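Section 6: Sorting your cards before they go into the Tudora card holder

Welcome back, and well done for getting this far! Most people find this the pleasantest part of setting up a Tudora — all you need is a clear patch of table and a little patience.

Before you begin

Turn out your purse, your coat pockets and that drawer in the hall, and lay everything flat where you can see it. Have the holder within reach, and a box with small compartments too if you own one (the clear plastic sort with clasps is lovely for the odds and ends that always turn up along with the cards). 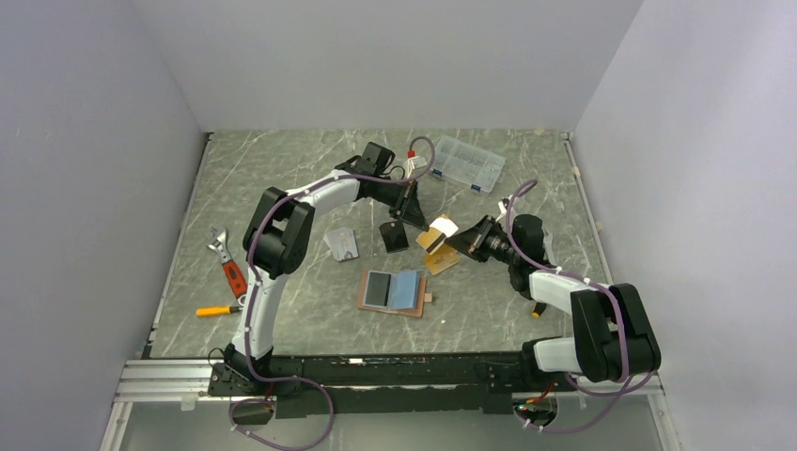 Do give yourself more room than you think you'll need. A smooth tabletop is kinder to the cards than a cloth, though thin ones can be a nuisance to pick up again, so slide them to the edge of the table and lift from there.

Sorting the cards

1. Wipe each card with a soft, dry cloth, front and back, and put by anything cracked or bent.

2. Make one pile for the cards you use every week and another for the rest. The Toledo insert takes 6 cards and the larger Brerside insert takes 37, so you can be quite generous with the second pile.

3. Gather cards of the same colour together. It does look nice, but do check each one as you go, as two orange cards may be quite different when you look closely: one with a number printed near its edge, another with a wide black magnetic stripe. A loosely fanned stack makes this much easier than a squared-up one. 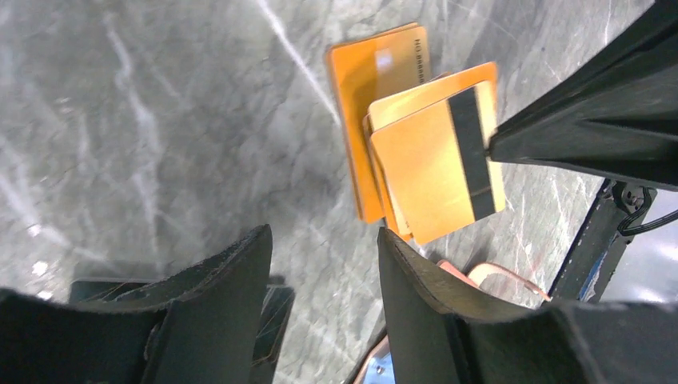

4. Turn all the striped cards the same way round, then tap the pile gently on its short edge.

5. Slide the cards into the holder one at a time, with the one you use most going in last.

Caution: Keep striped cards well away from magnets, including the clasp on the Prekeck travel pouch (part 562).

Note: If the holder feels tight, take out one card and try again — please don't force it. Spare inserts can be ordered under part number 3280.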